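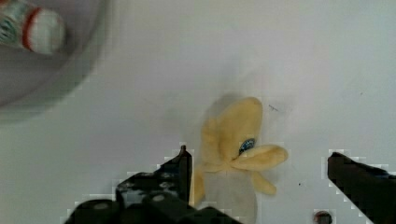 yellow plush on white table

Ticket: Product photos stuck on "Processing" in Woveo shop
Status: Resolved
Priority: Normal

Reported problem
Since Saturday, new listing photos upload to 100% and then sit on "Processing". Older listings display fine. Tried 3 files, same result each time. Browser is up to date, cache cleared. The shop uses the Ayala theme with the Motex image add-on.

Support, first reply
Please turn off Motex and upload one file again. Also send the longest side of the image in pixels.

Customer
Longest side is 1536. With Motex off, the photo went through in some 20 seconds. With it back on, stuck again.

Support
Thanks, we see it in the log. Motex is still sending resize jobs to the old Nallau storage address, and they time out. Go to Add-ons – Motex – Storage, choose "Shop default" and save. Then delete the stuck uploads and add them again.

Customer
Done. All photos are showing, thumbnails too. The zoom view took a page reload.

Closed by customer.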